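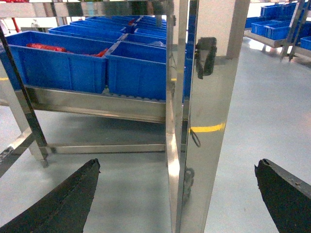 **Lilthorpe, November**

**Progress report: Lultside displaced families support, second period**
Prepared by Suha Matar for Emiko Oda, grants manager, Tamar Fund

## Where things stand

The ceasefire along the river road has mostly held since our last report. There was shelling east of Haddad on two nights early in the period and our field office closed for three days as a result. Staff slept at the Lultside school and went back to work when the district administration reopened the bridge. No staff were hurt.

The bridge is still the main problem. It opens at 7 am and closes at 4 pm, and the hours change with little notice. Trucks that miss the afternoon closing wait on the far side overnight, and we pay the drivers for it. Fouad Hattar has a standing call with the bridge office each morning and passes the day's hours to the warehouse before loading starts.

## Families reached

We registered 370 households in this period against a target of 500. The shortfall is almost all in the villages north of Haddad, where the survey team could not travel until the second half of the period. Registration there has started and we expect to reach the target by the end of the next period if the road stays open.

Most of the newly registered households left their homes during the fighting last winter and are living with relatives. A smaller group went home over the summer and left again when the shelling resumed. We have kept these on a separate list, as the cash payment rules treat them differently. Emiko, your note on this asked whether they should receive the full amount or the top-up only. We have paid the top-up and held the balance until you confirm.

## Distribution

Winter kits went out from the Lultside warehouse in 27 truckloads. Blankets and stoves arrived on schedule. The children's boots came in the wrong sizes and were sent back to the supplier, who has agreed to replace them at no cost but has not given a delivery date. Tianyou Liao is following this up weekly.

Stove fuel is the item families ask about most. The price at Lultside market has gone up since the border crossing shut, and the allowance in the current budget no longer covers a full month. We would like to move money from the transport line, which is underspent, and a request is attached as Annex B.

## Legal advice desk

The desk opened in the old post office and runs mornings only. Nearly all enquiries concern lost identity papers or property left behind the line of control. The lawyer can lodge applications for replacement papers but the regional registry is processing them slowly. Property claims can't be lodged at all until the two sides agree on a claims body, and the talks on that were adjourned without a new date. The desk is recording the claims so they are ready to file.

## Staffing and security

Aidan Phelan took over as security adviser from the start of the period. He has rewritten the travel rules for the river road, and all drivers have done the refresher training. The second radio operator position is vacant and has been advertised again.

## Spending

Spending is at around two-thirds of the amount forecast. The underspend is in transport and survey costs, for the reasons given above. Full figures are in Annex A.

## Next period

- Finish registration north of Haddad
- Receive and distribute the replacement boots
- Fill the radio operator position
- Move the legal desk to full days, subject to your approval of the extra salary cost

We need a decision on Annex B and on the held balances before the next payment round. Fouad will be at the Lilthorpe office for the rest of the month and can answer questions on either.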